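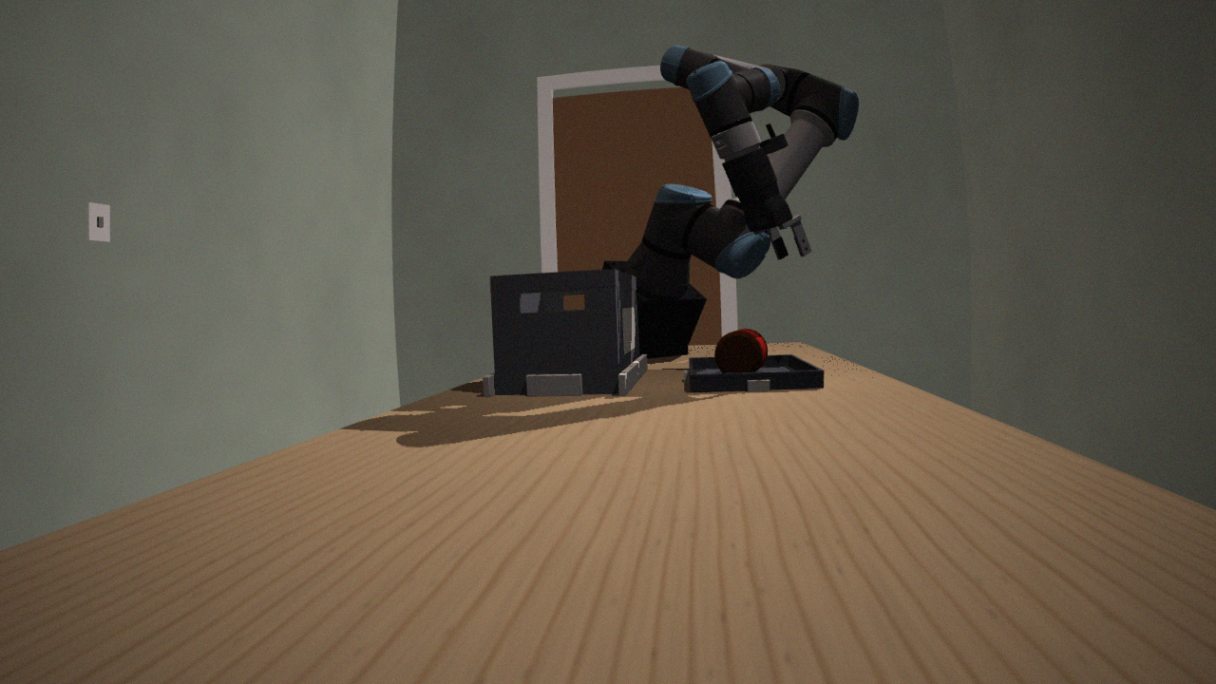

A computer model of a robot arm with its gripper open, and a red ball in the tray.

Reading time: 2 minutes

Meet the new helper at Colwood!

Colwood is a warehouse in Fondport that packs toys and sports gear. Every day, people there used to move balls from trays to boxes by hand. Reach, grab, drop, and again! By lunchtime their shoulders were sore.

Now a robot arm does a lot of that reaching. It bends at its joints, a bit like your shoulder, elbow and wrist (only with more of them!), and it picks things up with two fingers. Try picking up an orange with just two fingers. Tricky, right?

Before the real arm got a job, it practiced inside a computer. It could drop a ball 100 times there and not one would roll under a shelf!

So what do the people do now? Bhavana Venkataraman packed boxes for years. Today she looks after the arm. She teaches it new moves, checks the boxes and presses stop if something looks wrong. She had to take a course first, and she says the math was hard. Some of her friends moved to other jobs in the building, and a few miss the old way, when they could chat while they packed.

The arm fills nearly 90 boxes an hour. Squashy toys still puzzle it, so people pack those.

Comments (2)

Pearce: can it juggle??

Estunov Class 4: We tried the orange thing. It fell on the floor.

Contact us | © Fondport Kids' Pages | Back to top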